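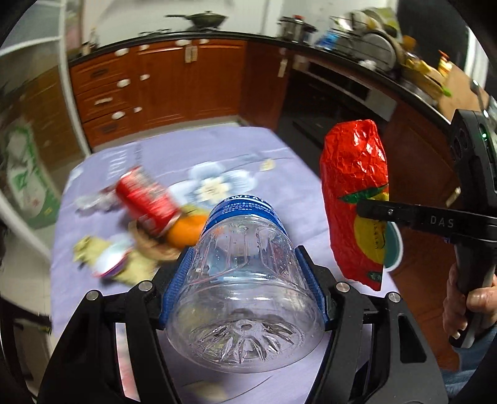
A clear plastic bottle with a blue label.

Drinking enough on a long walk (and what I got wrong at Hilar)

I said last month that I'd write something for the walkers among you, and several of you have nudged me about it, so let's talk about water. I know, thrilling! But after the Altdale to Windum path in July I've become a bit of a bore on the subject and you may as well have the benefit.

The route is 18 miles if you don't miss the turning by the quarry, which I did. I'd packed what I always pack – one bottle, a flask of tea, two cheese rolls and a flapjack – and by the time I got to the top of Hilar I had half a cup of tea left and a headache like a brass band. The top is at 541 metres and there is no shade on it whatsoever, just grass and some very smug sheep. I sat down behind the wall for a good while and felt sorry for myself.

The trouble is that I don't feel thirsty when I'm walking. I feel grumpy, then I feel tired, and then an hour later I think oh, I could do with a drink. So now I don't wait. I have a few mouthfuls every time I stop to look at the map or go through a gate, and there are so many gates on that path that it adds up nicely. I drink a big glass with breakfast too, before I've even found my boots.

On a warm day I now take 3 litres. It's heavy, yes, and my shoulders complain for the first hour, but the bag gets lighter all day and I'd much sooner carry it than want it. I split it between several bottles so that I can put them on both sides of the bag and not walk in circles. One goes in the freezer overnight, not quite full so it has room to swell, and I wrap it in a tea towel next to the rolls. By lunch you've got cold water and cold cheese. Lovely.

Something salty helps as well, at least it does for me. I've gone off the sweet fizzy things completely on hills, but a bag of crisps halfway up is a wonderful thing (I'm told olives are good, if you're that sort of person).

As for filling up on the way, there's a tap outside the church hall in Hollis, round the back by the bins, and it was working when I came through. The tearoom in Windum will fill a bottle for you if you ask nicely and I think it's only fair to buy a scone. I don't drink from the streams up there, however clear they look. Sheep again.

I've been aiming for 2,000 steps before my first drink on the morning dog walks, just as practice at having a little and often. The dog is unimpressed.

Next month it's blisters, so send me your remedies, the odder the better. And if anyone has found a hat that stays on in the wind on Hilar, please write in!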